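Dramell honeycomb bowl in orange: review

Posted 23 October 2018

I bought the Dramell bowl to replace a glass one that had been on the sitting room table for years and finally met the floor. I wanted something light, not see-through, and bright enough to lift a white table. I have had it for three weeks now.

It comes in one size and, when I ordered, three colours: orange, slate and a cream they call oat. I paid full price at Brendero, who delivered in 2 days. It was wrapped in paper inside a plain box with no plastic, and there was a small card with care instructions. The card says hand wash only, and not to leave it on a radiator or in a hot car.

The pattern is the reason to buy it. Small hexagons cover the whole bowl, inside as well as out, and they change the colour a good deal depending on where the light is. Near a window parts of it go almost yellow. In the evening under a lamp it is a flatter, darker orange. The shop's own photos make it look much the same all over, so don't go by those.

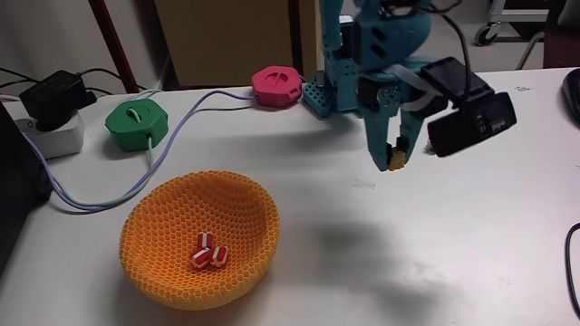

The Dramell bowl on a white table, with three striped cubes in the bottom.

In use it has mostly held small things. Keys, loose change, wrapped sweets, the odd battery. Keys make less noise going in than they did with the glass one. The rim is wide, so you can drop things in without looking, and small items tend to gather together at the bottom where they are easy to pick out. I tried it with fruit as well. Three satsumas and a couple of apples were fine, but more than that and it looked overfilled. If you want a proper fruit bowl, look at the Pietrzak one, which is deeper and a good bit heavier.

Cleaning is the weak point. Dust settles in the cells and a cloth goes straight over the top of it. A soft washing-up brush and warm water gets it out, but it takes a few minutes and you have to go round the inside twice. Crumbs are worse. I would not serve crisps or nuts in it, and anything sticky needs to stay in its wrapper.

The underside has not marked my table. It does slide if you knock it, so I have put a felt pad from the kitchen drawer under it. For the price I think one could have been included.

I also looked at the Ikus version, which has a similar pattern on the outside but is smooth inside. That would be much easier to wipe. I handled one in the shop and the colour was duller, more of a brick, and I preferred this.

Good: colour, light weight, wide opening, plain packaging.
Bad: slow to clean, slides on a smooth surface, too shallow for much fruit.

Four out of five. I may get the slate one for the hall in November if Brendero still has it.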